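Perrin project notebook, April
Posted by Uwe Sauerland

Print this page | E-mail this page

Reran the retargeting comparison with the hand-held grippers. Same policy, same training budget, two ways of getting the gripper pose: the old way (headset tracking only) and Trevor's way (marker cubes on the grippers, fused with the head view). 800 demos collected, 685 kept after filtering. The rest died of the usual complaint, cube out of view while the operator admired something else.

Headset only: 52 percent on the held-out placements. I will report the fused number when I believe it. It is better by 20 points, and the last time something in this group was better by 20 points we had trained on the test set.

Checked the split twice. Will check again after coffee. 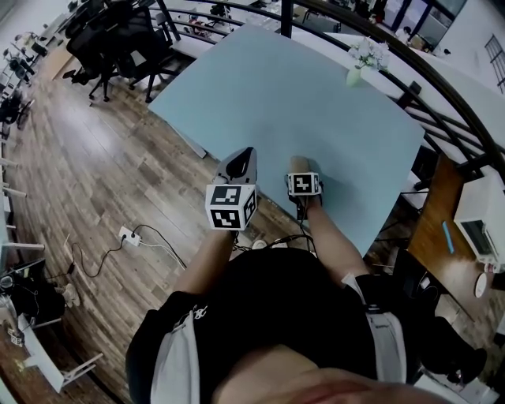

Trevor Haworth wrote back within the hour that the gain is all in the left hand, and that I should stop quoting a pooled figure before somebody puts it on a slide. He wants the two hands scored separately and the filter threshold frozen before anyone looks at results again. Annoyingly, I agree.

To do: split scores by hand. Freeze threshold, write it down somewhere other than my head. Re-time the left stream against the head view, as the Bralance logger still drifts when it runs long. Ask Trivov if the calibration file is the new one or the one called new.

Get the lab newsletter by e-mail. Sign up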